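Heritage and the Courts – Handout 7
Who gets to ask? Standing, custody and the long loan

Welcome back, everyone, and thank you for the lively discussion last time. We ran out of minutes just as it was getting good, so I have written out a bit more than usual. Please read it before Friday, and bring your questions along even if they seem small to you (the small ones are very often where we end up spending the hour).

We have been talking about objects that belong to one place and live in another. Some were stolen, and those cases have a literature of their own. I would like us to stay with the quieter sort, where a thing was lent, or sent away for repair, or moved to safety during a bad winter, and then simply stayed. Our running case is the Tangen registers, the bound parish and land books that went from Tangen to the record office at Cikbridge for rebinding and were still there two generations later.
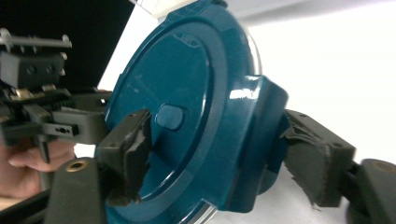
Custody and ownership are separate questions, and the first thing a court will want to know is which of them you are asking about. Cikbridge never claimed to own the registers. It claimed to be looking after them, and it had the shelves and the binder's receipts to show for it. Think of something as ordinary as a teal plastic lid with a raised ring around its rim: whoever has hold of it has custody, and you could look at it all day, scuffs and all, without learning whose kitchen it came from. The registers were much the same, except that people in Tangen needed them to settle boundaries, and the journey to consult them took a day each way.

So who could bring the matter to court? The town council could have, and for years it wrote polite letters instead. The person who did go was Nour Nseir, a retired surveyor with no office and no money at stake. Her petition ran to 13 pages, and I do recommend reading all of them – she writes beautifully plain sentences, and you will learn more about drafting from her than from me. She asked for 2 things: a full list of what was held, and a date by which it would come home.

Cikbridge replied that she had no standing, as she had suffered no loss beyond anyone else's. You will remember this argument from the Prullov drainage case, where it succeeded. It failed this time, and I would like you to work out why before I give you my own view. Look closely at what the court says about records kept for the use of the public, and then at how little it says about their value as old and lovely objects. I have always found that a little sad, but it was probably the safer ground.

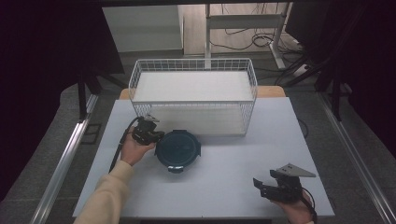 The order itself was modest. The court kept the case open and asked for progress reports, and it was at the second of these that a box list turned up showing 100 volumes where Cikbridge had admitted to rather fewer. Munther Qaisi's article is very good on this stage, and on how a judge can keep things moving simply by asking the same question again every few months. He is less patient than I am with the council, and you may well side with him.

For Friday, please read:
Nseir's petition, all of it
The first order and the second progress report
Qaisi, the middle section only (the rest is for those who enjoy procedure, and I hope there are one or two of you)

Then write a page on this: if the registers had been private family papers, kept in the same building on the same terms, would Nseir have been heard? Use Fliltell if you wish to argue that she would – it is a difficult judgment and rather badly organised, so start from the last part and work backwards. Handwritten pages are fine. Leave them in the tray outside my door if you can't come to class.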